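The landlady in Trikthorpe wanted 98 a week for the room, table included. I took it for the table.

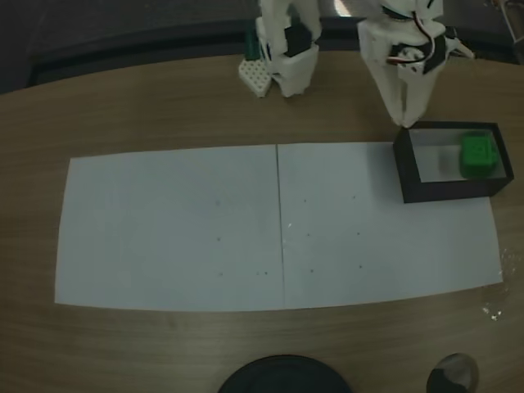 My aunt's will left me one thing from Skikia, and it wasn't the house. By evening I had given it the black box with the pale floor — a green cube, alone, shoved up at one end like a guest who knows no one.

I offered it to Siline for 300. They wrote back with 90. 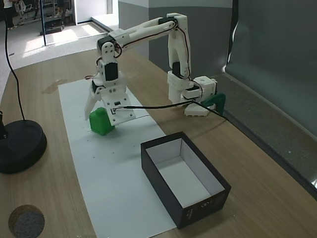 The table at Trikthorpe, with the green block

I held out for 100.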